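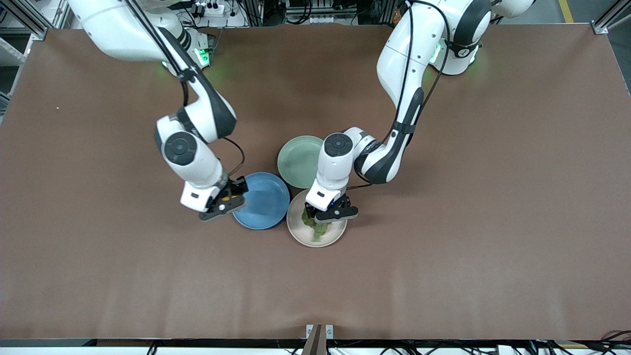
Shared plates at restaurants: when did we all agree to this?

kurni_w
Posted 7/31/22
Went to Clendura last night for my sister's birthday. Eight of us, one long table, and a waiter who asked if we'd "dined with the concept before". The concept, once he had crouched down to explain it, was that food would arrive when it felt like it and we would share. I had 4 chickpeas. I paid the same as my brother-in-law, who had most of a lamb shoulder.
Is there any way back to ordering a dinner and then being given it?

hafizk
No. Next question.

tala_m
I like sharing plates and I'm tired of pretending I don't. You get to try everything. If your brother-in-law ate the lamb, that's a problem with your brother-in-law.

kurni_w
He's been a problem since the wedding, but he used to be a problem with his own plate.

Hakim Ong
My family has eaten from the middle of the table my entire life and nobody crouched. The difference is quantity. At my mother's there's enough for the people present plus a football team who might drop in. At these places it's three croquettes between four people, and then you all sit there being polite at the last one until it goes cold.

hafizk
The three croquettes thing has to be deliberate. Somebody sat in a kitchen and chose three.

aisyah_cooks
I worked in one of these kitchens for a couple of years (not Clendura, but you'd know it) and yes, portions were set per dish, with no thought given to tables. You could ask for an extra one of anything and we'd charge you for it. Hardly anyone asked. The British will split a croquette with a butter knife before they'll speak to a waiter.
The "comes when it's ready" line is for the kitchen's benefit. It means the grill doesn't have to talk to the fryer. I'm not sorry, it was a very small kitchen and the fryer was a horrible man.

tala_m
So ask for four croquettes. Solved.

Hakim Ong
It isn't solved, Tala, I'm paying 68 quid a head, I shouldn't have to do the sums as well.

tala_m
You're paying 68 quid a head because you keep going.

Hakim Ong
It was a leaving do!

Varkon
Unpopular view but the trouble is the tables. They're all built for two coffees and a laptop. Order five dishes and there's nowhere to put them, so the waiter stands over you holding the squid while everyone shuffles the water glasses about. Give me a decent square table and I'd share with anyone.

kurni_w
Ours was long and thin. Everything good landed at the far end and I was down by the coats. I could see the aubergine. I have no further information on the aubergine.

hafizk
Lazy Susan. The answer has existed for ages and every Chinese restaurant in my town has one.

aisyah_cooks
Seconded. Only thing to know is you don't spin it while someone has a spoon in the dish. My uncle did that once with a whole steamed fish and we still bring it up.

Varkon
Place near me, Rahman, does a set dinner. Soup, a main, a pudding, all yours. Full every night in June when I tried to book. I offer this as evidence.

tala_m
Evidence that you can't get a table at Rahman.

kurni_w
Right, I've rung them. Eight people, a fortnight from now, everyone gets their own plate. I've sat my brother-in-law by the coats.

hafizk
He'll still ask for a bit of yours.

kurni_w
He can ask -- I'll tell him I haven't dined with the concept.

tala_m
Let us know about the pudding. I'd only want a spoonful.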